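Home | Reviews | Festivals | Archive | Contact

Watching Vandska with the wrong subtitles

Feb 27, 2021

Print this | E-mail this to a friend

I watched Vandska twice this month on the Rornau streaming service, once with the subtitle track supplied and once with the track from the older Jurnska disc. The film is the same transfer in both cases. The text differs enough to change how two of the main parts come across.

The Rornau track runs at a fixed reading speed and drops whatever doesn't fit. In the kitchen argument the mother's lines are cut by up to a third, mostly the half-finished sentences. She comes across as curt. On the disc she hesitates, repeats herself and then gives in, and the later letter makes more sense.

Timing is the other fault. From the second reel onwards the streamed text arrives early, by 8 frames at first and by 30 near the end. A steady growth like that suggests a frame rate conversion that was applied to the picture and never to the text file. I stretched the file to match and the drift went away.
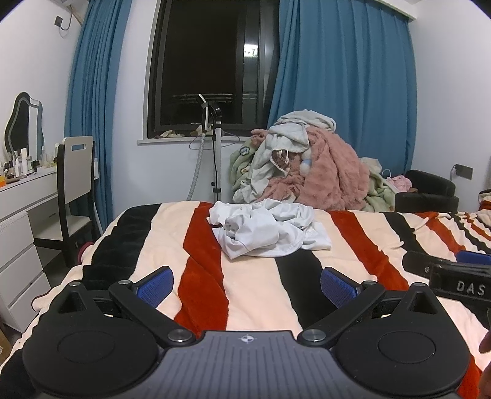
The disc has problems of its own. Place names are left untranslated in one chapter and translated in the next, and the songs have no text at all. Yesenia Galindo, who sent me the disc, prefers it that way for the songs. I would still want the words to the wedding song, as the groom quotes it in his last speech.

Meléndez is next on the same service. I have checked the opening two scenes and the text is in step so far.

We use cookies to remember your settings. Accept | Read more

Print this | E-mail this to a friend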